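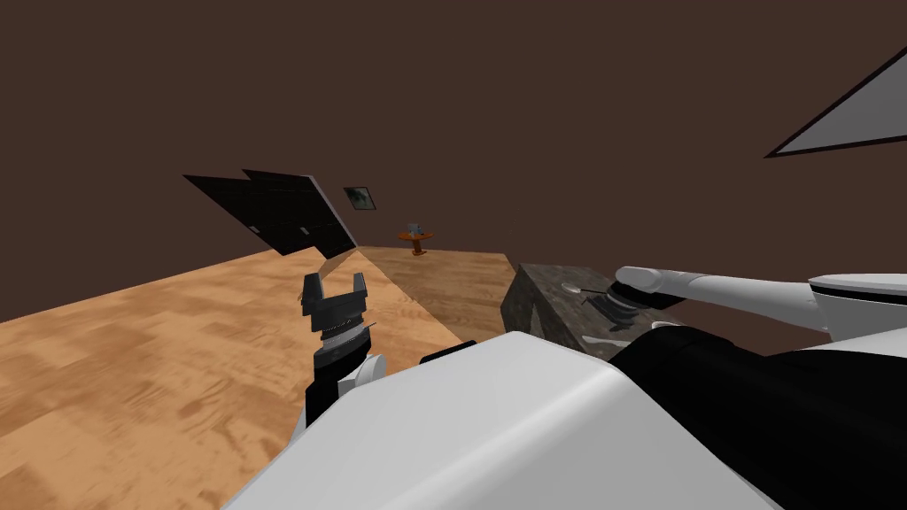 Ticket: labels printing blank or half cut, back counter
Opened: Apr 12, 2020
Site: Skiltska seed and bulb warehouse, packing room
Product: Prindenix print queue, Lekota label printer
Priority: high (spring orders)
Status: closed, see bottom

Problem as reported

Shipping labels come out of the Lekota at the back counter with the bottom part missing. Barcode is chopped, so the carrier scanner won't read it. Then every so often a totally blank one. Front counter printer is fine, same model, same label roll. Started after lunch, was OK in the morning. We are hand writing addresses right now and it is very slow. Please help asap, April is our worst month.

No error on the printer itself. Light is green. On the PC the Prindenix window says "job sent, code 71" and then nothing.

First reply, support

Thanks, got it. Can you try these and write back what happens with each one:

Turn printer off, pull the power cord, wait a bit, plug back in.
Open the lid and take the roll out. Check for a label stuck to the roller.
Print the built in test page (hold feed button until it blinks, let go).
Tell us what label size is picked in Prindenix, and what size is picked in the Windows printer settings. They need to match.

Code 71 on our side means the printer took the job but never answered back that it finished. It doesn't say why, sorry. It's a pretty generic one.

Customer

Power thing done. No change.

Roller had a strip of old label glue on it, cleaned with the wipes from the kit. No change.

Test page is perfect. Whole thing, all the lines, nice and dark.

Size in Prindenix says 4x6. Windows also says 4x6. Checked on both computers.

Also noticed the blank ones always come right after a chopped one, never alone. Don't know if that matters.

Support

It does matter, thank you. Sounds like the page is longer than the printer thinks the label is, so the rest gets pushed to the next label and the next one is mostly white space. Test page being good means the print head is fine, don't buy a new one.

Next:

Run the label calibration. Lid closed, hold feed and pause together, it should spit out a couple labels and stop with the edge right at the tear bar.
Then print one label from Notepad or any other program, not from Prindenix.
Then print the same order twice from Prindenix, once from the back PC to the back printer, once from the back PC to the FRONT printer.

Customer

Calibration: spit out 3 labels, stopped in the right spot.

Notepad: fine.

Back PC to back printer: chopped.

Back PC to front printer: chopped!! So it isn't the printer. Front PC to back printer is good too, tried that on my own.

So it follows the computer. What changed on the computer, we didn't install anything. At least I didnt.

Support

Great test, that narrows it a lot. Please send the version number for Prindenix from both PCs (Help, then About, bottom line). And the log file from the back PC. Help, Save log, pick today.

Customer

Front PC: version 2
Back PC: version 3

So they're not the same?? Log attached. The upload page timed out the first time, so you might have it in there double.

Support

Only one copy came through, that's fine.

From the log: back PC updated itself over the lunch break. Auto update is switched on there and off on the front one. After the update, the label template that comes in from Floltevo (your order system) gets scaled before it goes to the printer. You can see a line "fit to page: width" on every job after the update and never before it. With fit to width, the label gets stretched to fill the side margins, it grows longer at the same time, and the bottom goes over onto the next label.

Fix to try:

In Prindenix on the back PC go to Settings, Printing, Scaling.
Change "Fit to width" to "None (actual size)".
Click Save. Clicking the X does not save.
Close Prindenix all the way. Right click the little icon by the clock and pick Exit, otherwise it keeps running with the old setting.
Open again and print ONE order. Don't send the whole batch yet.

Customer

Did it. Still chopped. Went back in and the setting says Fit to width again. I did click Save. Did it over, same thing, it flips back every time I reopen.

We have 71 orders waiting, carrier pickup is this afternoon. Is there any way to just go back to the old version

Support

Understood. For today, move the batch to the front PC:

On the back PC, open the queue, select all, click Hold. Don't click Cancel or Floltevo will mark them as shipped.
On the front PC, click Refresh, the held jobs show up in gray.
Select all, Release here.
Pick the back printer if you want both going.

Looking into why the setting won't stick. Most likely the Windows account on the back PC isn't allowed to write to the settings folder. Is it a different login from the front one?

Customer

Releasing from front works. Both printers going, labels are good, scanner reads them. Thank you, huge relief.

Yes, back PC has a plain login with no admin rights. Front has admin. It's been that way since we got them.

A few labels came out double, 9 of them. Pulled those by hand and threw them out. Guess they were already half sent from the back before I put the hold on?

Support

Right, anything that had already hit code 71 gets sent again on release. Pulling the extras was the right call. Please void the duplicates in Floltevo too if they got their own tracking number. If both labels show the same number there's nothing to void.

For the permanent fix, when the rush is over:

Log in to the back PC with an admin account.
Open Prindenix, set Scaling to None, Save, Exit from the icon.
Same screen, tick "Apply for all users".
While in there, turn off auto update under Settings, General. Or leave it on, but set it to ask first.
Log out, log back in with the normal packing login, open the Scaling page. It should say None and be grayed out.

Then one test order to each printer.

Customer

All same tracking numbers, so nothing to void.

Batch is done, pickup went out. Did the admin steps after closing. Scaling stayed on None this time, grayed out like you said. Test order to back printer good, to front printer good. Turned auto update off, set a reminder to check it by hand once a month instead.

One other thing, the tear bar position looks a hair lower than before on the back printer. Labels still tear OK. Is that from the calibration?

Support

Yes, from the calibration. If it bugs you: printer menu, Tear offset, bump it up one step at a time and press feed to check. Too far and it clips the top of the next label, so go slow. No need to touch it if they tear clean.

I've sent the scaling problem over to the update team. New versions shouldn't change a saved print setting, and a failed save should show a warning. There's no warning at all right now, so it looks like it worked. Can't promise when that gets changed.

Leave the front PC on version 2 for now. Mixed versions are OK for sharing the queue as long as scaling is None on both.

Customer

OK leaving the front alone. Tear bar is fine as is.

Can you close this. If it comes back I'll open a new one and put this ticket in the notes.

Internal note

Cause: auto update reset scaling to fit to width, standard user login could not save the change, no warning shown.
Workaround: hold on affected PC, release from other PC. Watch for duplicates on any job that ended in code 71.
Fix: set scaling as admin, apply for all users.
Help article on blank labels only covers calibration and cleaning. Needs a line on checking the scaling page, add it near the top.

Closed, solved.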